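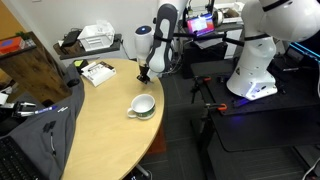

# Chapter 6: Tables, Surfaces and Small Ware

## 6.1 Scope

This chapter covers the table as a working surface in shared rooms: its outline, its top, its edge, and the small ware placed on it. Chairs are covered in Chapter 7. Floor finishes are mentioned only where they affect the choice of table.

A table top is specified by four properties: outline, usable area, edge profile and finish. Outline is usually decided first. A rectangular top can be pushed against a wall or joined to a second table without a gap. An oval top cannot, but it leaves more clearance for people walking past its ends, and it has no corners to chip. The usable area of an oval is smaller than that of a rectangle with the same length and width - a point often missed when tables are ordered from overall dimensions.

## 6.2 Color and contrast

Pale wood is common where a table stands on a dark floor. The contrast makes the edge easy to find, and crumbs and rings show up early on the top. Dark matte tops hide rings but show dust. Kuhlmann's survey of the staff rooms at Flesham recorded both kinds in use, often in the same room, and found that pale tops were wiped more often.

The same reasoning applies to cups. A white interior shows tea stains at once, and a colored band on the outside helps users tell one set from another.

## 6.3 Placement of mugs

A mug occupies more of the table than its base. The handle adds to the space it needs, and so does the hand that reaches for it. For planning purposes:

- Allow a square 200 mm on a side for each mug.
- Keep the base at least 10 mm inside the point where a rounded edge begins to fall away.
- Turn the handle toward the user, parallel to the nearest edge where space is tight.

Handles that project over an edge are caught by sleeves and bags. MacPherson, writing on the Mastamgate canteen, logged almost 500 breakages and put handle position first among the causes.

## 6.4 Terms used in this chapter

**Fall-away:** the part of a rounded edge that no longer supports a flat base.

**Reach zone:** the area a seated user can cover without leaning.

**Ware:** cups, mugs, bowls and plates in daily use.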